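Flilby
Home | Data | Notes | Files | Contact

# Flilby room and surfaces set

Flilby is a small set of recordings made in one workroom at Salleo. It covers the window side of the room and the pale wood board, under daylight. The main use is testing exposure and surface texture handling.

## Contents

- `window/`: views toward the large window and its dark diagonal bars
- `board/`: views of the light wood board, including grain, scratches and glare
- `notes/`: one text file per session

The release has 2,000 stills in 34 sessions. Stills are numbered within a session and the numbering restarts at each new one.

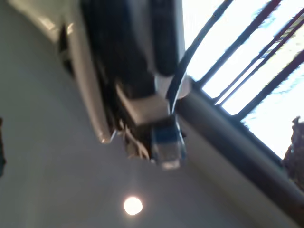

Last updated: 2nd August

## Window views

Exposure was fixed for each session. Sky in the window is often clipped to white and should not be used for color checks. Glass between the bars may keep a faint blue tint. Motion blur is left in; sharp and blurred stills share the same folder.

## Board views

The board has a pale finish with faint grain lines. Small dark specks and light scratches belong to the surface and have not been retouched. Glare moves with the daylight, so masks drawn for one session will not fit another.
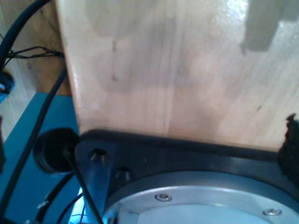 Grain direction is stored in the session note as `grain`, with the value `v` or `h`. Sessions recorded before May lack this field. Roughly 50 stills have a second mask for glare, saved with the suffix `_g`.

## Known issues

- Two session notes have the wrong start time.
- Tondarton loader versions before 2 skip files with the `_g` suffix.

## Maintainers

Pierina Colombo (recording, session notes)
Oldřich Zeman (masks, loader)

Contact: Flilby maintainers, Salleo | © Salleo | Back to top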